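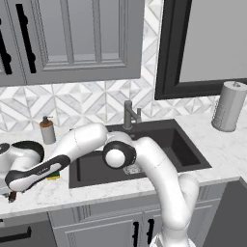 *Sink scene in simulation, arm reaching left across the counter.*

# Ekov-Sink

Ekov is a set of 900 simulated kitchen episodes for testing whether a policy can plan around its own elbow. Ours mostly couldn't, so we made a dataset about it.

## What's in it

- 14 counter layouts, all with a sink in the middle
- 2 camera placements per layout
- joint states and actions for every step

The sponge is the usual target. The faucet is the usual victim.

## Result so far

The Hunden baseline plans for the wrist and lets the other links sort themselves out. Adding our whole-arm clearance term (`--clearance full`) cut faucet contacts on 6 held-out layouts and made everything slower. Planning time is logged, if you enjoy that sort of reading.

## Known problems

- No water. The plumbing is decorative.
- Sponges are rigid bodies and behave like small bricks.
- Marble friction was guessed, then guessed again in April.
- Nothing has been tried on a real arm. Please don't quote us as if it had.

Loader scripts are in `rugemalira/`. Run `check.py` before training.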